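Food prep & small kitchens, wk 4 notes (M. Psarras)
October 1, 2021

Handout is the short version, fuller one goes up once Gonzalo Echevarría has checked the reading list.

## Setting out a breakfast station

Last time = storage. Today = what goes on the table BEFORE anyone starts cooking.

- Toaster at the back. Slots clear, nothing hanging over them.
- Raw veg gets its own tray, with an edge. Pepper rolls, tray stops it.
- Plates in the middle, where the food ends up. Big one under small one is fine while setting up, spread them before serving.
- Bottles to the back corner, standing. Check the cap.
- Packets and boxes near the front if you'll open them, otherwise off the table.

Wood tops: wipe, dry, wipe again. Don't leave a wet cloth sitting on it (Mirkdale group, the ring is still there from September).
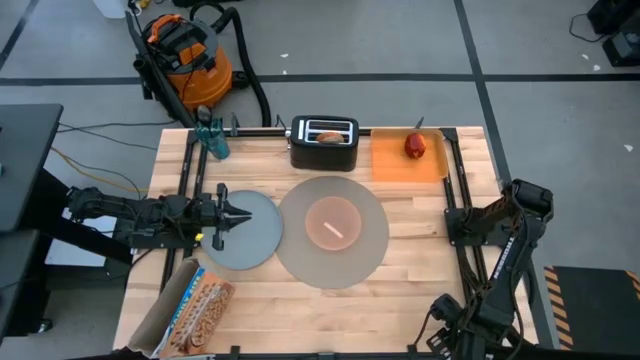

Order of work. Start with whatever takes longest and needs you least. Toast goes down, then you cut the pepper, then plates. Most of you cut first and then stand waiting on the bread. Watch the clock for one round and you'll see it.

Reach: anything used more than once should be gettable without leaning across a plate. Sleeves!! Left-handers mirror the whole layout, dont just swap the knife.

**Packaging.** Flaps and torn card are clutter, bin them as you go. Keep the label side if there's an allergy list on it, you will be asked.

Reading: Shahbazi, ch. 3. Gurard is optional, the bit on work surfaces only. Skip the Flestley survey, too long and the tables are hard to folow.

For next time
1. Sketch your own table at home, from above, pencil ok
2. Mark what you touch first, second, third
3. Move one thing, make the same breakfast, write 4 lines on it

Bring an apron. Room is the same.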